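07/09/2024

# Let the old detectives rest a little

Last week I read that the series "Lilomden" will become a film. I should be happy. I watched all of it two times, the first time with subtitles and the second time without, and a good part of my English comes from there. When I say "I beg your pardon" in a shop, it is the inspector from Lilomden who speaks through me.

But I was not happy, and I have been thinking for some days why.

The producers say it will be "a new story in the same world". We have heard this sentence many times now. The inspector will be younger, the harbour will be bigger, and there will be a secret from the past which connects everything. In the old series there was no secret from the past. There was a man who was tired and who asked people where they had been on the evening in question. Half of the pleasure was to watch him wait for the answer.

I do not say that a known character can never come back. "Prins" came back after 15 years and I think the second film is the better one. The reason is simple for me: the makers let her get old. She could not run up the stairs any more, so the whole chase had to be written in another way, and we got that long quiet part in the car park where she only listens to the steps above her. The age of the heroine gave the film an idea. It did not need a larger explosion.

Compare this with "Urcombe". The first film lasts 132 minutes and I would not take away one of them. The new one makes the same scenes again with better cameras. The bridge is there, the yellow coat is there, even the joke about the soup is there, and people in my row laughed before it was finished, as one laughs at a story of an uncle. I laughed too. On the way home I could not remember anything that belonged only to the new film.

My friends tell me that studios must earn money, and a known name sells tickets. This I understand. A family that pays for four seats wants to know what it will get. Still, our small cinema showed "Flititz" in September last year, a film with no known name in it, from a director who had made only short films before. The hall has 208 seats and on the second evening I had to sit in the front row with my neck bent back. In the whole run they sold 1,034 tickets, the manager wrote it with chalk on the board by the door. For our town this is a lot. People came because other people had told them about it at work.

What I would like is not complicated. If a writer has a story about a tired inspector at a harbour, please give him another name and another harbour. We will notice that he is a cousin of the one from Lilomden and we will not mind. Perhaps we will even like him more, as he can surprise us. He can be guilty. He can die in the middle. The famous one can do neither of these things, the contract does not allow it, and every viewer feels this in the chair.

I will probably buy a ticket for the Lilomden film all the same. I know myself. I only ask that they keep the long silences, and that somebody is still asked where he was on the evening in question. 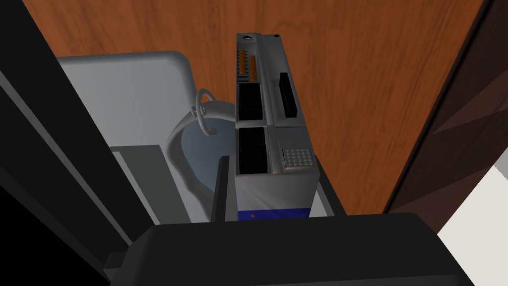
*Image: computer rendering*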